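What Is a Cast, and Why Does It Itch?

You fell off something. It was probably something you were told not to climb. Now your arm is wrapped in a hard blue tube and everybody at school wants to sign it. Congratulations! You are wearing a cast.

A cast has one job, and it's a dull one. It keeps a broken bone still. Bones are alive, even though the ones in cartoons look like dog toys, and a living bone can mend itself. What it can't do is mend itself while you practice cartwheels.

First, blood collects around the break and makes a sort of plug. Then your body builds a soft, rubbery bridge across the gap, called a callus. Over the next few weeks that bridge hardens into new bone. The doctor's part is to line up the two ends and wrap the whole business so it stays put. Your part is to sit there and complain.

What's inside?

Next to your skin is a thin stocking, like a sock with no toe. Over that goes soft padding. The outside is either plaster, which is white and heavy, or fiberglass, which is lighter and comes in colors. It goes on wet and gets warm as it sets. This is normal. You are not being cooked.

Sometimes you get a splint first. A splint is hard on only part of the way around, with a stretchy bandage holding it on. A fresh break swells, and a splint leaves the swelling some room. The cast may come a few days later.

About that itch

Your skin sheds tiny flakes all day long. Under a cast the flakes have nowhere to go, and neither does the sweat. So it itches, usually during spelling.

Do not poke anything down there. Not a ruler, not a knitting needle, not a fork. Things get stuck, and scratches you can't see can get infected. Try cool air from a hair dryer – cool, not hot – or ask a grown-up to tap on the outside.

Tell a grown-up right away if your fingers turn blue, go numb, or hurt more than they did yesterday. They will want to call the doctor.

The noisy saw

The saw that takes a cast off sounds like an angry vacuum cleaner. Its blade doesn't spin around. It wiggles back and forth very fast, which cuts hard stuff well and soft, stretchy skin badly. Hold still anyway.

Your arm will come out skinny, flaky and a bit smelly. It gets better with use and soap.

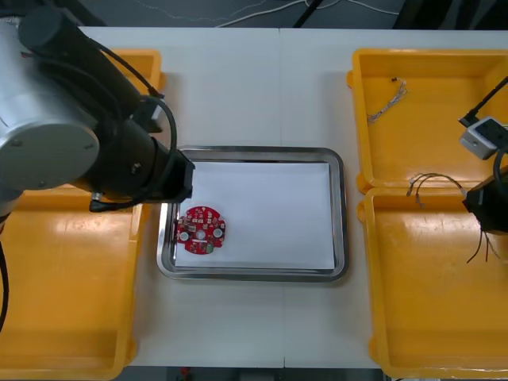
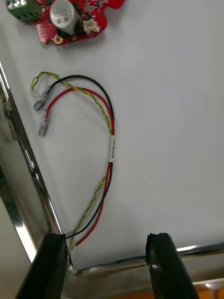
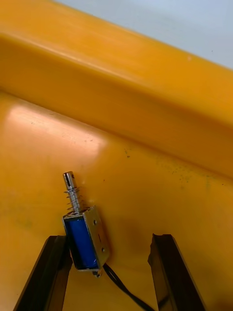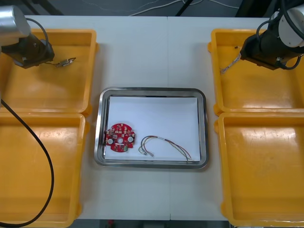 Annick Fleury: My son had his cast for 4 weeks and the saw part is right, he felt a tickle and that was all. Could you add something about baths? We used a plastic bag and a lot of tape, and it still leaked at the elbow.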